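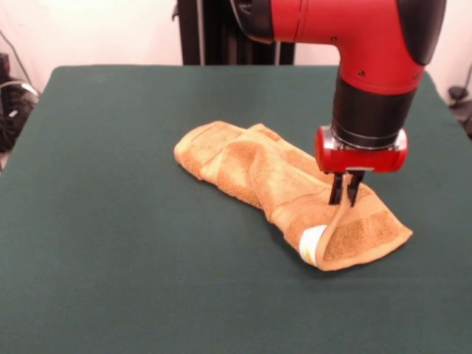 millpond_jo
May 31, 2022
When is the quietest time to see the hot springs and the upper canyon if we can't get away in summer? Most people would tell you November, after the leaf crowd has gone home and before the pass road closes for snow.

That's what our innkeeper at Faltura told me anyway, and I'd love to hear from folks who have tried it. We're two slow walkers in our sixties, and we'd want three or four days – nothing heroic.

rangerhat28
November is lovely, but do check the shuttle. The year we went it had stopped for the season, and we ended up walking the road to the trailhead, which adds a good hour each way if you dawdle like I do (and I do!). The upper canyon sits a little over 3,000 feet, so mornings are cold and the afternoons are just right.

skatow_trails
I have to disagree a bit. By November the light is gone so early that you spend half your trip in the lodge. We always go in spring, the week of Pesach, when my sister has time off, and the creek is roaring and the wildflowers are starting. Yes, the parking lot fills up, but it only holds 300 cars and once it's full the trails stay pretty calm.

millpond_jo
Oh, I hadn't thought about the light! Is the rim path muddy that early in the year?

skatow_trails
Muddy as far as the second footbridge, then fine. Bring poles.

rangerhat28
Muddy well past the second footbridge, in my experience, and I've lost a boot to prove it. I'd still pick fall for slow walkers. Jo, if you do go, the Kalniņš overlook has benches and it's an easy stroll from the lodge.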